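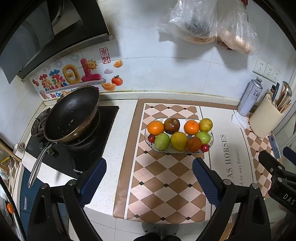 水果到底放冰箱还是放外面,这个问题我在自己厨房里折腾了好几年,最后的办法土得很:弄一个浅口的大盘子,放在台面上,一眼就能看见,谁走过去都会顺手拿一个。以前我用的是深口的筐,好看是好看,可底下那几个橙子总是等到发霉了才被翻出来,筐底还粘一圈,洗起来想哭。换成这种椭圆的白盘子以后,橙子、苹果、梨、青苹果全摊成一层,哪个软了、哪个皱了,看一眼就知道。盘子底下我一直垫着格子台面垫,菱形花纹那种,果汁滴上去、盘子挪来挪去都不心疼。我家灶台和水果盘挨得近,中间就隔那么一点台面,所以下面要说的这些小经验,基本都是围着这一小块地方转的。

先说水果盘怎么摆。

我的原则就一条,不叠。叠起来的水果最容易压伤,梨尤其娇气,被苹果压一个晚上,第二天就有一块褐色的印子。个头大、皮厚的放后排,橙子最适合站后面,皮糙肉厚,碰一下也没事。皮薄的、快熟的放前排,手一伸就拿到,先吃掉。小颗的就塞在盘子两头的空隙里,这样大的也不会滚来滚去。

苹果和梨放在一起会熟得快,这个很多人都知道,不过我觉得不用太紧张。买回来的梨要是硬得像石头,我还专门让它跟苹果挨着呢!放个两三天,按一按梨把旁边的肉,稍微有一点点软,就可以吃了。要是梨已经够软了,那就赶紧挪开,或者直接进冰箱,别犹豫。

樱桃那一类小果子我只在盘子里放当天要吃的,其余的不洗,垫一张厨房纸,装盒子冷藏。洗过再放的,第二天就开始出水,我试过好几次,没有一次例外。

盘子里的量也要控制。我以前买水果是看见便宜就搬一箱,结果吃到后来像完成任务。现在我就按盘子的大小来买,盘子满了就不买,空了一半再去。听着有点傻,可是真的省钱,我翻过记账本,有一个月光是扔掉的水果就有185块,心疼得我九月份整整一个月没敢买箱装的。

再说台面垫。

灶台旁边那一块台面是最容易脏的,油星子、水渍、酱油瓶底下那个圈,全在这儿。我试过不铺垫子,每天擦,擦到后来台面缝里还是发黄。后来铺了垫子,省事多了。挑垫子我有几句啰嗦话:

颜色别选纯白。格子的、带点米色棕色的最耐脏,一滴汤汁落上去,远看根本看不出来(当然还是要擦的啊)。

买之前量尺寸。我家那段台面不长不短,买一张大的要裁,买一张小的又盖不住,最后是两张拼着铺,花色不一样也无所谓,自己家厨房嘛。拼的地方稍微压一点边,面包渣就不会漏进去。

离炉火留出一段距离。我留的是大约30厘米,做饭的时候要是锅大火旺,我会把垫子再往旁边拉一拉。垫子角要是被烤得翘起来了,别硬压,换个方向铺,把翘的那头转到外侧去。

每个礼拜掀起来一次,底下擦干,垫子背面也擦干,晾一晾再铺回去。这一步我偷懒过,掀开的时候那个味道……不说了。

垫子上的油印子,我用一点洗洁精加温水,拿旧毛巾打圈擦,再用湿布过两遍。别用钢丝球,花纹会花掉。陈年的油就敷一会儿小苏打糊,等它半干了再擦。我在一个叫Plimthorpe的家务论坛上看到有人说用牙膏,我也试了,能擦掉,就是满厨房薄荷味,炒菜的时候闻着特别怪。

然后是炒锅。

不粘锅用完我不马上冲凉水。刚关火的锅一碰凉水,涂层受不了,锅底也容易变形。我都是放在灶上让它自己凉下来,先吃饭,吃完了回来洗,温水加软海绵,几下就干净了。锅里剩的一点点菜渣用厨房纸先抹掉,下水道也少遭罪。

长柄锅放在灶上,柄的朝向要注意。家里要是有小孩或者猫,柄别朝外伸着,往里侧转一转,路过的时候不会带翻。我自己就被锅柄勾过一次袖子,半锅番茄炒蛋扣在地上,从那以后才老实。不过做饭的时候手要握着,朝哪边顺手就朝哪边,收工了记得转回去就行。

玻璃面板的灶台擦起来有个小窍门:先湿后干。湿布把油带走,干布马上跟着走一遍,不然全是水痕,灯一开特别明显。炉圈和锅架我是一起拿下来泡的,热水加点碱面,泡的时候正好去收拾别的。装回去之前一定要干透,火孔里有水的话,打火会啪啪响半天点不着。

抽油烟机那块斜着的玻璃板,很多人想不起来擦,等想起来已经黏手了。我的习惯是每次炒完菜,趁着还有一点余温(不烫手的时候),拿湿布抹一把,前后不到一分钟。攒一个月再擦,那就是半天的工夫,还要搬凳子。

最后说说挂东西。

台面小的人家,墙边一定要用起来。杯子挂墙上,台面就多出一个巴掌大的地方,别小看这个巴掌,放个鸡蛋碗刚刚好。挂钩我换过3种,吸盘的掉得最快,厨房油气重,过一阵子就松了;粘的那种,贴之前用酒精把墙面擦干净,贴好以后先空着放一天再挂东西,能撑很久。挂在灶台边的杯子要勤洗,油烟是会落进去的,所以我喝水的杯子不挂那儿,挂那儿的只拿来量米、舀水。

柜子里头我也顺带提一句。灶台旁边的下柜,我放的都是锅和油盐酱醋,一拉门就够得着。竖着的长把手上我以前喜欢搭抹布,后来发现抹布湿哒哒地贴着门板,那一块漆面都起泡了,现在改成单独一根杆子晾。

对了,有人问我水果盘在灶台旁边会不会沾油。炒菜的时候会,所以开大火之前我把盘子端到餐桌上去,炒完再端回来,也就是走两步路的事。要是懒得端,就拿个纱罩扣上。我现在用的纱罩是从Skudholm杂货铺淘来的,折叠的,不用的时候往柜子侧面一塞,夏天挡果蝇也靠它。

果蝇多的时候再加一招:小碗里倒一点醋,滴两滴洗洁精,放在水果盘旁边过一夜,第二天早上倒掉换新的,连着放几天。盘子底下也要擦,果蝇最喜欢的其实是盘底那一圈干掉的果汁。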